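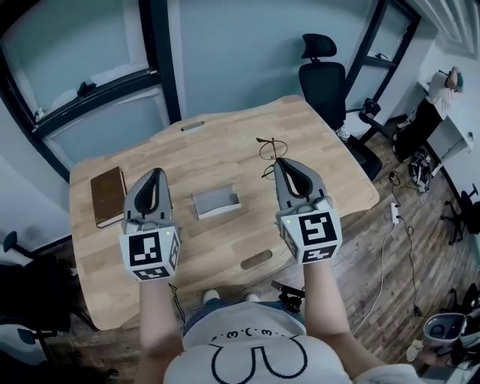 Can a machine tidy a desk yet?

Project report by Bongani Magagula, Year 12 Extended Project

1. Why I chose this question

In January my uncle sent me a video of a robot clearing up a living room. It was sped up, the room had almost nothing in it, and the clip stopped before the last toy was picked up. He thought it meant we would all have one soon. I thought it meant somebody was good at editing. I decided to use my project to find out which of us was closer.

I kept to one chore, putting a desk in order. It is a dull job and most people can do it while thinking about something else. It is also the kind of job that gets promised a lot. A firm called Brirora says on its website that its arm will handle "everyday clutter", but the page doesn't say what counts as clutter, or whose.

2. What the job asks for

A notebook, a small tray and a pair of glasses don't sound like much of a test. I think they are a fair one. The three things are different shapes, they need different amounts of force, and they don't all have an obvious place to go.

The notebook is flat. With fingers you get a nail under the cover, or slide it to the edge of the desk and take it from there. A gripper with two curved fingers has no nail. It can pinch the spine if the spine is thick enough, or push the book until part of it hangs over the edge. On a desk with rounded corners and handle slots cut through the top, there are more edges to get wrong.

The shallow tray ought to be the easy one. It has low walls, so one finger can go inside and one outside. The trouble starts if there are pens in it, because lifting one side tips everything to the other. Two hands solve this at once. Two robot arms only solve it if they rise at the same speed.

Glasses are the item I would not hand over. Thin wire frames bend, and folded temples can spring open when you squeeze them in the wrong place. Round lenses give the pads very little to hold that isn't glass. My own glasses have been bent twice by people, who can at least feel when something starts to give.

3. Who is doing the work

Hand-held grippers deserve more attention than they get. A person holds one in each hand and does the chore through the same sort of fingers a robot would have. The printed black-and-white squares on the cubes let software work out where each gripper is. The movements are saved and used as lessons for a machine.

I think this is a sensible method. I also think it should make us careful about what we claim. The person decides that the notebook goes on the left. The person knows that glasses are not rubbish. When a task goes well this way, it shows that two padded fingers are enough for the job if there is a human brain at the other end. That is useful to know, and it is a long way from a robot doing it.

4. My own small test

I couldn't get hold of grippers, so I used two pairs of kitchen tongs with foam taped to the ends. I put a notebook, a shallow box and an old pair of reading glasses on my bedroom desk and tried to line them up along the back.

I did 12 rounds. The box was fine in all of them. The notebook went on the floor in 3 rounds. The glasses were the worst: in 6 rounds I either dropped them or opened them by mistake, and I knew exactly what I was trying to do. My tongs were cruder than a real gripper, so these results say more about the chore than about the equipment.

5. What the sellers say

I wrote to Brirora and to Rakine, asking how often their machines finish a tidying job with no help. Rakine sent a brochure. Brirora did not reply. The brochure says the arm has been trained on 287 household objects. It doesn't say how many of those it can pick up when they are touching something else.

6. Where I ended up

A machine may well be able to move a tray across a clear desk, and I would believe a video of that if it ran at normal speed. I don't accept that this is tidying. I would change my mind if I saw a whole desk done, glasses included, in a room the robot had not been trained in. My uncle says I am being difficult.

If I did the project again I would ask for a visit to a lab much earlier, and I would film my tongs.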